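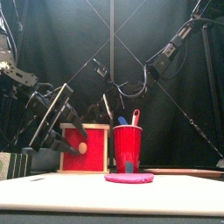
Werkdale Questions "Maintenance-Free" Claims for Crimped Cable Lugs

TROLWOOD, September 8, 2019 – Werkdale, a maker of tinned copper cable lugs and crimp sleeves, said today it will stop printing the words "maintenance-free" on its boxes and data sheets. The company has used the phrase for years, as have most of its competitors, and says it can no longer find a good reason to.

The change follows a review of 2885 crimped joints returned from customers' switchboards and pump rooms. Werkdale cut each joint open and looked for gaps between the strands and the barrel. Most were sound. Of those that were not, the larger share had been made with the wrong die or with a tool that had never been checked since it was bought. Calling such a joint maintenance-free tells the buyer nothing about how it will hold up.

Werkdale is also doubtful about its own part in this. Its old data sheet quoted a pull-out force for the 70 mm² lug measured on fresh cable, in a bench press, by people who crimp lugs all day. Very few lugs are fitted that way. The new sheet gives the bench figure and, next to it, the lowest value found in hand-crimped samples. The second number is less flattering, and customers should plan around it.

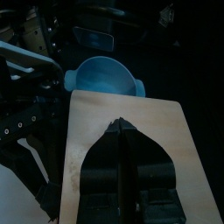 The company has looked at plating as well. Thicker tin is often sold as the cure for damp rooms, usually at a higher price. Werkdale does not believe its returned parts support that, at least for indoor use, and has dropped plans for a premium heavy-tin line. It will keep the standard finish and the present price. Buyers who have been told otherwise by any supplier, Werkdale included, may want to ask to see the test pieces.

Two changes will reach distributors in September. Each lug will carry the die code stamped on the palm, where it can still be read after crimping, and each box will hold a card showing a good crimp and a bad one in cross section. Whether installers will read the card is an open question. The last one mostly ended up on the floor.

Peltitz, which supplies Werkdale with hand and hydraulic crimp tools, will offer a yearly die check through its Dai service desk. The check is optional, and Werkdale earns nothing from it. Stock in the old boxes will be sold as is, and the lugs inside are the same apart from the missing stamp.

The full review, including the joints that failed, can be requested from the Trolwood office.

Filed under: Electrical Components, Terminals & Lugs, Company News

Contact Us | © 2019 Werkdale. All rights reserved. | Back to top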